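Section 5: Setting up and using the tabletop

Read Section 4 first if your side walls are still in the carton. If you skipped ahead because the side walls looked self-explanatory, welcome, and please go back. They are not interchangeable, and the left one has been fitted on the right by better people than you.

What you need

The 5 mm hex key from the Bomo parts bag
A spirit level
A soft cloth
A second pair of hands, ideally attached to someone patient

The hex key that came with your last flat-pack bookcase will seem to fit. Put it back in the drawer.

5.1 Seating the top

1. Stand the base on its final spot. "Final" means you have checked that the door still opens.

2. Peel the film from the underside of the top. Leave the film on the upper face until step 10, however much you would like to pull it off now.

3. Lower the top onto the base with the drilled edge facing you. This is the front edge. The small Tamura sticker underneath should also be at the front; if it is at the back, lift, swear quietly, and turn.

4. Start all the bolts by hand, then tighten them in opposite pairs. Stop when they stop.

5. Put the level across the middle and adjust the feet. The floor of a garage is never flat, and the level is not faulty.

CAUTION: The top is heavier than it looks. Do not carry it alone or up a flight of stairs while holding a coffee.

5.2 Walls and corner posts

6. Stand the back wall in its channel. It is pale grey. The side walls slot in afterwards, left then right.

7. Fit a metal corner post to each seam between a side wall and the back wall. Press from the bottom up. You should hear a click at each clip. A crunch is a different thing and is covered in Section 10.

8. Slide the aluminium rail along the front edge and bolt it down through the slots. Leave the bolts a quarter turn loose until the rail is sitting straight, then nip them up.

9. Run a cloth along the seams. Carton dust loves a corner and shows up beautifully against white.

10. Now you may peel the film. Take your time. It is the best part of the whole job and we see no reason to rush you.

NOTE: The Ekinness 508 has one more bolt than it has holes for bolts. The extra is a spare. Customers ring us about it weekly, and we have grown fond of the calls.

5.3 Working on the top

The surface is matte white, chosen so that glare stays out of your eyes and small parts stay findable. It will also display every crumb, pencil mark and ring of tea you have ever been responsible for.

11. Keep whatever you are working on near the middle. The walls stop things rolling off at the back and sides. The front is your department.

12. Group small things together before you start, and leave some clear surface around the group. A spread-out job turns into a lost-part job by mid-afternoon. 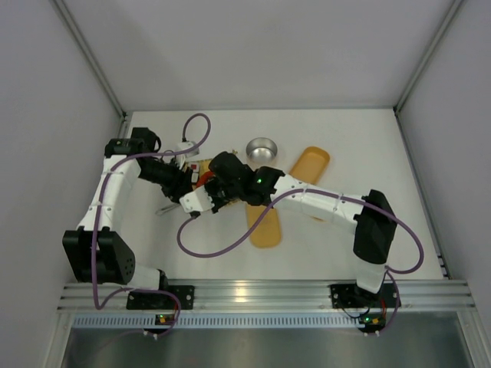 13. Work from the outside of the group inwards, and finish with one piece before you pick up the next. It feels slower. It is a good deal quicker than sorting out a pile that has been stirred.

14. Keep anything that trails, such as cords and sleeves, out of the working area. If a cord must run to the front, leave it enough slack that it never drags across the job.

15. Do not lean on the walls. They are there to be looked at and bumped into, and will forgive one of those indefinitely.

5.4 Cleaning

16. Wipe down with warm water and a drop of dish soap. Arano surface cleaner is also fine, if you still have the sachet and can get it open.

17. For pencil and scuffs, use a white eraser. Coloured erasers leave a mark slightly worse than the one you started with.

CAUTION: No scouring pads, no acetone, and none of that orange stuff from the shed. Matte surfaces cannot be polished back. What you get is a shiny patch, permanently, right where visitors look.

Check the rail bolts and corner clips again in September, or whenever you next find the hex key. Replacement clips are listed in Section 10 under "Crunch".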